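Subject: Re: [wevel-kitchen] Reheating steamed buns without turning them to leather
Date: 4th November

Oh, I have been waiting for someone to bring this up!

On the Wevel kitchen list, a member from Rankin wrote:

> I bought a bag of frozen steamed buns from the market on Undotar
> Street and I love them, but I only have a microwave. Mine come
> out tough on the bottom and stone hard once they cool. I've tried
> a minute, I've tried two minutes, I've tried a bowl upside down
> over the top. Do I need to buy a steamer? I really don't have the
> cupboard space.

Please don't buy a steamer yet. I lived with one small microwave for 5 years in the Arness apartments, and I ate more buns out of that thing than I'd like to admit (the bag at the corner store had 3 in it and I usually bought two bags). You can get them soft, really soft, and it takes very little fuss.

First, water. Run the bun under the tap for a second, top and bottom, and then wrap it in a damp paper towel. I mean damp all over – if the towel has dry corners, wet it again. Then put it in the middle of a plain plate with plenty of room around it. I do one bun at a time. Two will work, but they never seem to heat evenly for me and one always ends up with a cold heart.
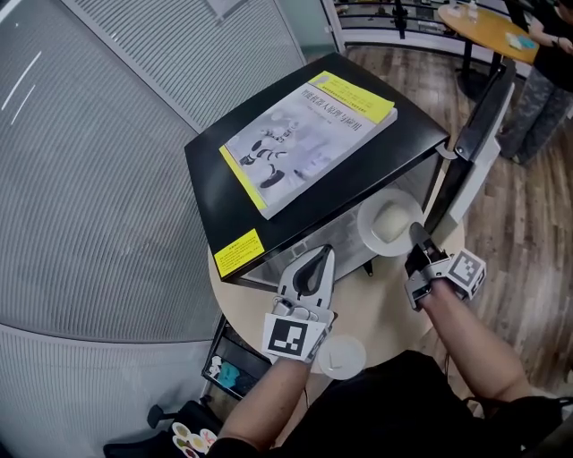 Second, power. My old microwave was a 1,000 watt model and full power was murder on dough. Go down to half. A frozen bun the size of a small fist gets a minute and twenty seconds at half power, then I let it sit, still wrapped, with the door shut for another minute. That rest is my favorite part of the whole business! The steam stays in the towel and the bottom gets as soft as the top. If yours came from the fridge, start with forty seconds and press the middle with a finger before you give it any more.

About the upside-down bowl: I like it for filled buns, but put a spoonful of water on the plate first. A dry bowl over a dry plate is how I made my worst ones.

As for going hard when they cool, they all do that if they've been overheated even a little, so heat one, eat it, and heat the next while you're chewing. The 89 cent plain ones are wonderful split open with a fried egg and chili crisp, by the way, and even better with peanut butter if you have a sweet tooth.

Has anyone here made their own from scratch and frozen them? I want to do a big batch in December and can't decide whether to freeze them before or after steaming. I'd love to hear which way you went, and what flour you used.

Happy eating, and do report back on the half power!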